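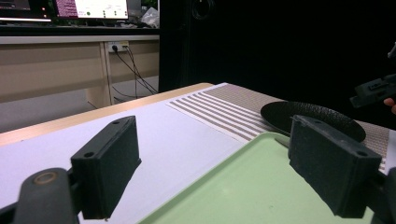 Cillovo releases Kevener 2, grasp planning and perception software for two-finger grippers

For immediate release, March

NURKNESS. Cillovo today put out Kevener 2, the second major version of its software for teaching arms to handle everyday tableware. Plates, trays, placemats. Out now for existing license holders, new customers from the end of the month.

What's new in short: a rewritten grasp planner, a faster pose tracker, and a replay tool that shows an engineer why a grasp was picked. Same install as before. Old project files open without conversion.

The planner

Version 1 looked for a grasp from above and gave up when it didn't find one. Fine for blocks and cups, poor for anything flat and wide. Kevener 2 plans on the rim. It fits a curve to the edge of the object, scores pad positions along that curve, and checks each one for finger clearance against the table and whatever is lying next to the object. A plate on a placemat with a tray pushed up close is now a normal case for the planner, where version 1 would return an empty list.

Dark plates were the other sore point. Black, speckled or textured surfaces return few usable features, and the old tracker would drift off them and lock onto the pattern of the cloth underneath. The new tracker weighs outline over surface texture when the surface is dark. Striped and woven backgrounds are handled by a separate mask that can be switched off in the config.

Training data

The models in this release were trained on demonstrations done by hand with hand-held grippers at the Nurkness site. 1,537 demonstrations made it through the quality filter out of just over 2,000 recorded. The rest were dropped for lost tracking, bad time sync or a gripper width signal that didn't match the video. Filter settings ship with the release so customers can run the same checks on thier own recordings.

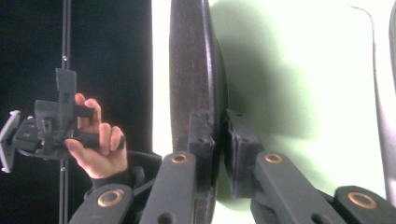 Rim grasps with one pad on each side of the plate get their own label in the data set, apart from grasps on trays. Turning a plate up on edge hides most of its face from a camera mounted at the fingers, and the tracker has to carry on with a narrow oval and two contact points. Kevener 2 keeps the last good fit of the rim and updates it from gripper motion untill the face comes back into view. Default hold time is 72 frames. Can be raised, but expect more drift.

Bright walls and soft shadows: the segmenter now has a shadow class. Previously a shadow falling behind the object could be merged with the object itself and the planner would aim for the wrong edge. Customers who added their own workaround for this should take it out before upgrading, the two will fight each other.

Replay tool

New in this version, called Kazmi. Loads any recording or live run and steps through it with the planner's candidates drawn over the video. Click a candidate, see its score and the reason it was rejected. Reads logs from version 1 too, minus the rejection reasons, which were never written out back then. Runs on an ordinary desktop with two monitors or one. No graphics card needed for playback.

"Most of the support mail we got was some form of 'why did it grab there'," the Cillovo software team said. "We wanted people to be able to answer that at their own desk in a minute or two. Kazmi started as our own debugging script and it still looks a bit like one."

Known limits

Clear plastic and thin film are not supported. Stacked plates are supported for the top plate only. Two grippers working over the same table can be recorded together, but the planner treats the second one as an obstacle and will not coordinate them. Coordination is on the list for a later version, no date.

Availability

Free upgrade for all current Kevener licenses. New evaluation licenses are limited to 200 in the first round and run on request through the Cillovo sales desk. Documentation, filter settings and a small sample set of recordings are in the customer download area as of 9 a.m. today. Release notes list every changed config key, please read them before you upgrade a running cell.

About Cillovo

Cillovo develops perception and planning software for robot arms and grippers. Based in Nurkness.

Press contact: Cillovo press desk, Nurkness. Stills and screen captures of Kazmi on request.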